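Pondell Memorial Services
Funerals | Memorials | Planning Ahead | Contact
Pondell > Guidance > Interviews

Keeping a memorial page in good order

Families who arrange a funeral through Pondell are offered an online memorial page, which remains open after the service. The manager responsible for these pages at our Retamal office answered our questions on how they are run.

The office now looks after 2,274 pages. "Most are quiet after the first month," the manager said. "Then an anniversary comes and a cousin overseas adds a photograph."

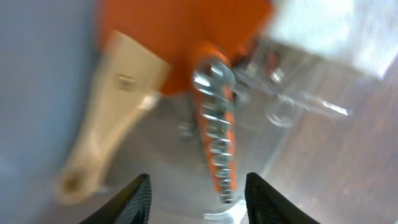
Each message is read by a member of staff before it appears. "We decline very few. Usually it is a matter of a telephone number or a home address that should not be public." Messages are limited to 200 words, although the family may ask for a longer tribute to be placed at the head of the page. Up to 80 photographs may be held.

Asked who may make changes, the manager was firm. "One person signs for the page, and we act on that person's instructions. Where relatives disagree about wording, we leave the text as it stands until they have settled it between themselves." 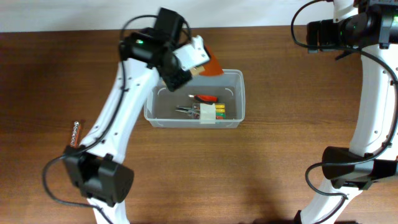
Two white-and-black robotic arms over a brown wooden tabletop.

Pages moved from the former Stastier system are being checked by hand, and 16 remain. "Some dates of birth came across in the wrong order. We write to the family before we correct anything."

A printed copy may be requested from the Retamal office in June, when the yearly order is placed.

Shares 16 | Comments 0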